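Jeltville Bench Arm kit: a long review from a shared workshop

I've had the Jeltville arm kit on the bench at Flumov (our shared workshop, two streets from my flat) since October, so I reckon I've earned an opinion by now. I bought it to do one daft thing: pull parts out of old desktop PCs. We get given loads of them, they all need stripping or refitting, and I'm sick of skinning my knuckles on drive cages.

The kit comes in two boxes and the manual runs to 101 pages, a good third of which is safety warnings in very small type. Building the arm took me 9 evenings. I'm slow, mind you, and I had to redo the wrist after putting the cable through the wrong side. The joints go together nicely, the bolts are decent and nothing needed filing. What I'd moan about is the bag of spacers. They're all mixed in together, with a tiny difference in thickness that you only notice when the elbow starts to bind!

The gripper is the best bit by miles. It closes evenly, it doesn't wobble much at full stretch, and it takes a small camera at the wrist if you want to work close in, which I do.

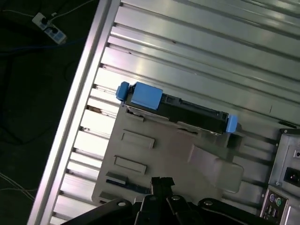
Anyway, software. You get a free program called Endus with the kit and I went in expecting to hate it. Setting up is a faff (it wanted me to home every joint again each time I changed the speed) but once you've saved a few positions it's quite pleasant to use. You nudge the arm where you want it, save the spot, nudge again, save again, then play the lot back. For big friendly moves that's all you need. For lining a drive caddy up with a slot it's nowhere near enough, and I ended up driving those last bits by hand, looking at the wrist view and muttering.

My biggest tip is to go easy on the grip force. The default is set for something much tougher than old plastic, and I cracked a latch on my first go. I turned it right down and then crept up until things stopped slipping. I'd have liked a proper number on screen instead of a slider with a tortoise at one end and a hare at the other, but there we are.

The other thing is reach. On paper it's generous. In practice, a tower on its side has walls, and the arm has to come down over them and still have room to open its fingers, so the useful space shrinks fast. I moved the base three times before I could get to both the drive bays and the back of the case without the elbow complaining.

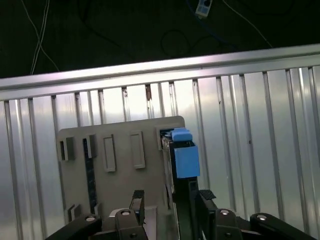
Đồng, in the comments under my first write-up, reckoned I'd been too kind about the reach and that the longer forearm should come as standard. The short one, by that account, is fine for sorting screws into tubs and not a lot else, and the upgrade takes an hour to fit if you leave the wrist wiring alone. The same comment said the tortoise slider can be swapped for real values in the settings file, though you have to restart Endus afterwards.

Well, I tried the settings file and it works, so thank you! I haven't bought the longer forearm. It's 19 pounds plus postage and I'm being stubborn, but I can see myself giving in before Christmas.

Something I would spend money on again is the table. Get one with slots so you can bolt things down. My first attempt was on an ordinary desk and the whole lot crept sideways every time the arm stopped in a hurry. It's worth printing a few holders as well, so that a part is always in the same place when the arm goes looking for it. 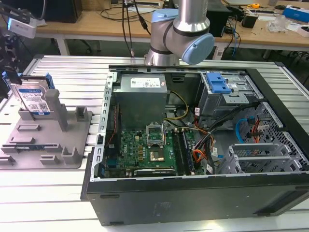 Noise is fine, by the way. There's a whirr from the shoulder and a bit of a click when the gripper opens, and I can have the radio on over it at a normal volume. The motors do get warm after a long session, so I give it a tea break when I have mine.

Would I buy it again? Yes, if you like tinkering and you've got somewhere to leave it set up. If you want to strip a pile of PCs by the weekend, get a good screwdriver and some gloves, you'll be far quicker. Four stars from me, and I'd make it four and a half if they'd bag those spacers separately.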